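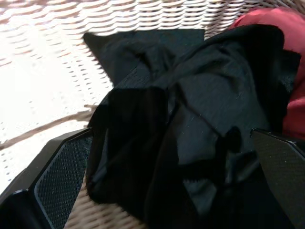
The two gripper fingers with black and red laundry on woven wicker. Photo: Monddale Workshop

Monddale members teach two-armed robot to help with the laundry

2023-04-08

GRESIK – The members of the Monddale shared workshop are building a robot with two arms that should one day carry the washing from the basket to the machine. The project has the name Helmy, and it has been in work since September.

Eight members take part in the build. They meet in the evenings, when the larger tools are free, and they have written 135 pages of notes until now. The notes are kept in a binder near the door, and every member of the workshop may read them.

The group chose laundry for the first task, as it is a work that every household knows. For a machine it is quite difficult. A shirt has a different shape each time it is put down, and dark cloth is a special problem, for in strong light the folds can look like holes. The mesh pads on the fingers were selected after several smoother materials had let thin fabric slip away.

Carrying the basket is a separate exercise. Both arms must hold it from the sides and keep the same distance between them, also when the basket is tilted.

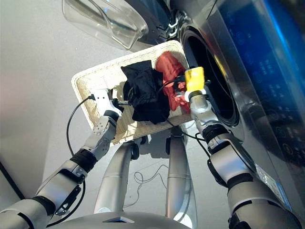
According to the group, the most time was spent on the wrists. In the first version the cables were too short, and they pulled on the gripper when the arm was stretched out. The new cables are longer and leave more room for turning, but the members are still looking for a good way to guide them along the arm.

The program that controls the arms is called Winer. It was written by members of the group and stores each attempt, so that the builders can compare them later. At the end of last month it had stored 2,724 attempts. Of these, 796 were marked as good, which means that a piece of clothing was lifted and put down in the place where it was wanted. The other attempts are kept too, and the group says they are the more useful ones for finding mistakes.

For the moment only a few garments are used at one time. The members want to continue with towels and after that with socks, which are small and like to stick to other pieces. Closing the door of the washing machine and choosing the program are not yet part of the plan.

The workshop gives the space without payment, and the members buy the parts by themselves. Persons who have experience with sewing or with small motors are welcome to join the group. They can leave their contact at the workshop desk during opening hours.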